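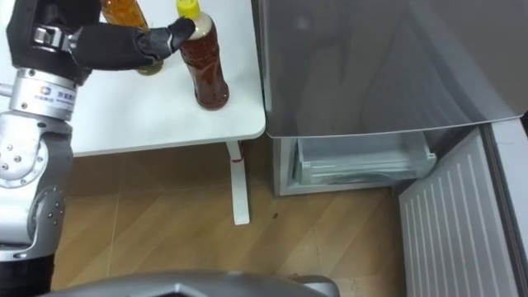
后厨备餐岗位引入机械臂八个月以来的若干观察

本人在苏恩德拉（Sundura）集体餐饮部门负责排班与岗位培训，已有10年。今年二月，公司在祖克戴尔（Zukedell）园区的员工餐厅开始试用备餐辅助设备，由祖纳（Zuner）公司提供并负责维护。园区餐厅每个工作日供应180份午餐，备餐区与冷藏区相邻，人员编制长期偏紧。以下内容仅代表个人意见，与公司正式报告无关。

试用初期，设备承担的工作范围很窄：取放瓶装饮料与调料，在台面与冰箱之间转移物品，班次结束后将台面归位。切配、烹调、分餐及过敏原核对仍由员工完成。这一划分由厨房主管阿梅勒·科斯特（Armelle Coste）拟定，至今未作大的调整。她在方案中写明，凡涉及入口食品判断的环节，须由持证员工签字。

就岗位而言，变化首先体现在时间安排上。过去早班的第一个小时几乎全部用于搬取和清点，员工在冰箱前反复弯腰，下层抽屉尤其费力。目前这部分工作由设备分担，早班到岗时间推迟了半小时。但节省下来的时间并未完全转为休息。员工需要查看夜间记录，处理未完成的任务，并将位置不当的瓶罐重新摆放。上述工作在原岗位说明书中没有对应条目，前三个月也未计入工时。经员工代表雷吉斯·庞斯（Régis Pons）提出，部门于五月补发了差额，并修订了说明书。

其次是摆放习惯。设备对深色瓶与浅色瓶、满瓶与半瓶的处理速度有明显差别，瓶间距过小时常常停下等待。厨房因此规定，台面上的瓶子一律直立，瓶盖拧紧，瓶与瓶之间留出一掌宽的空隙。老员工对此颇有意见。他们多年来按使用顺序排列调料，伸手即得，如今须按统一的位置表摆放，忙时容易拿错。六月起，灶台一侧恢复了自行摆放，位置表只适用于备餐台。本人认为这一让步是必要的，且应当更早作出。

第三是技能与等级的问题。原备餐岗位属于最低一级，多由新入职者担任，两年左右可转至切配。现在该岗位要求能够阅读运行日志、执行急停和复位，并判断何时应由人工接手。部门为此开设了培训课程，85分为合格线，已有2名员工通过考核并上调一级。另有几位年长同事不愿参加，理由是界面文字过小，术语又多为外文直译。祖纳公司九月提供了新版界面，字号有所改善，术语部分仍待修改。

关于人员编制，同事们询问最多。截至目前，园区餐厅没有因设备试用而裁减岗位，但一名合同到期的临时工未获续签，空缺亦未补招。管理层将其归入正常流动。从排班的角度看，此事的影响是具体的：遇有两人同时请假，备餐区便只能向卡多索（Cardoso）餐厅借调人手，而对方同样紧张。设备可以完成取放，却不能在高峰时段到窗口帮忙打饭，这一点在编制测算中没有得到反映。本人已书面建议，下一年度测算应以高峰时段的实际需要为准，而不以全天平均工作量为准。

安全方面，现行规定为：设备动作期间，人员不得将手伸入同一台面；冰箱门与抽屉打开时，通道一侧不得堆放推车；液体洒落由员工处理，处理完毕后方可复位。夏季曾有员工为赶时间从侧面取瓶，虽未受伤，部门仍据此在地面加画了黄线。

试用期将于明年二月届满。届时是否续约，由公司与员工代表共同商定。本人希望届时提交讨论的材料中，除运行数据外，也能附上各班次员工自己填写的意见表。表格已经印好，放在更衣室门口，尚未填写的同事请于月底前交给阿梅勒·科斯特。

2023年10月22日，星期日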